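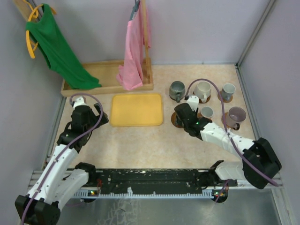 Evaristo Ayala

How to read a declassified Cold War document

Most students meet declassified papers for the first time through quotations in a textbook. Working from the papers themselves is slower, and the first few pages can be hard going. The steps below assume a scanned government memorandum or cable in English, of between one and 33 pages, opened on a screen large enough to show a whole page at once.

Step 1. Record the reference before reading

Write down the name of the archive, the collection, the box and folder, and the page range. If the scan came from an online reading room, copy the title exactly as the site gives it, mistakes included. Titles are often added by cataloguers long after the event and may name a subject that the paper mentions only in passing. Save the file under the reference, with the title after it.

Step 2. Read the margins

Start with the stamps and handwriting. Look for:

Classification markings, usually at the top and bottom of each page. A line through the marking shows that it has been cancelled or changed.
A declassification stamp, with a date and often the initials of the reviewer.
Copy numbers, such as "copy 6". These show that several copies were made and that the one on screen may differ from the others in its notes.
Routing slips or ticks beside a list of names. A tick is evidence that a copy was sent or handled. It is weak evidence that the person read it.

Handwritten notes need a separate line in your own record. Say where each one is, and put a question mark after any word you are unsure of.

Step 3. Separate the three dates

A single paper may carry the date it was drafted, the date it was sent or received, and the date it was released to the public. Cables add a time, frequently given in a time zone other than the sender's own. Convert every time to one zone before placing papers in order. During a crisis, a gap of a few hours decides whether a minister could have known something when he signed a reply.

Step 4. Identify the author and the reader

The name at the foot is often that of a senior official who signed work drafted by somebody else. Drafting initials, where they survive, tend to sit in a corner of the first or last page. Then find out who the paper was written for. A report to a superior asking for money will describe a threat differently from a note between two desk officers in the same corridor.

Step 5. Deal with the redactions

Blacked-out or whited-out passages are normally marked with a code for the legal reason. Look the code up in the guide published by the archive that released the paper. Note the length of the gap in lines, then carry on reading. Do not guess at names from the width of the box.

Check whether the same paper was released more than once. Different reviewers make different decisions, and a sentence removed in one release may be open in another – compare them side by side.

Step 6. Summarise, then test

Write a summary of no more than 700 characters. State what the paper says, and keep what you think of it for a second paragraph. Next, look for one paper from another office or another country that covers the same days. Mark each point in your summary as supported, disputed or found here only.

Keep the notes for each paper together on one sheet, reference at the top, and file the sheets by date of drafting.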